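4. Clearing and Leveling the Table

The Trena dry-transfer kit was designed by people who own a perfectly flat table. You probably don't. This section gets you close enough that your letters won't drift downhill halfway through a word.

Before you start, read Section 3 again, especially the part about the backing sheet. Everyone skips it, and then they write to us.

4.1 Pick the surface

1. Choose a table with a hard, smooth top. Pale is best, so you can see stray bits of lettering before your sleeve does.

2. Lift off the tablecloth. Smoothing it down doesn't count.

3. Wipe the top with a barely damp cloth and let it dry for 30 minutes. Furniture polish is out. The film will slide across it like a curling stone.

4. Press down on each corner in turn. If the table rocks, fold a piece of card under the short leg. The kit comes with 2 cork pads for this purpose, both slightly too thick.

Note: A glossy top is fine to work on, but it throws lamplight straight back in your face. Put the lamp to your left if you're right-handed, and the other way around if you aren't. 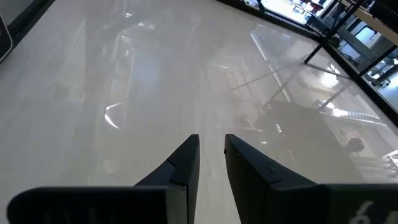
4.2 Lay out the sheet

1. Take the Skostham guide sheet out of its tube and roll it backward, gently, until it stops trying to become a tube again. Allow one cup of coffee. Drink it in another room.

2. Set the sheet down with the printed grid facing up. The edge marked A goes nearest you.

3. Weight the corners with anything flat and heavy. We used to include weights. They cost more to mail than the kit.

4. Check the grid against a ruler. The long side should read 200 mm from mark to mark. If yours is short, you have one of the May sheets, and Tindby will swap it for you.

Caution: Don't tape the sheet down with packing tape. It holds very well, and will go on holding after you have changed your mind.

4.3 First rub

Use the rounded end of the burnisher and light pressure. Work from the top of the letter to the bottom, then lift the film slowly from one corner. If half the letter comes up with it, lay the film back and rub again -- swearing is optional but traditional.

Practice on scrap before you touch the good paper. There are 100 spare letters on the practice film, a surprising number of them Q.

Comments (3)

Geeta Mittal
Cork pads far too thick, as promised. I used the lid of the burnisher box.

Andreadis
Does step 3 in 4.1 apply to glass? Mine dried in no time.

Hsin-yi Tsai
Glass is fine, just go on when it's dry. I would put paper under the guide sheet though, or the grid is hard to read.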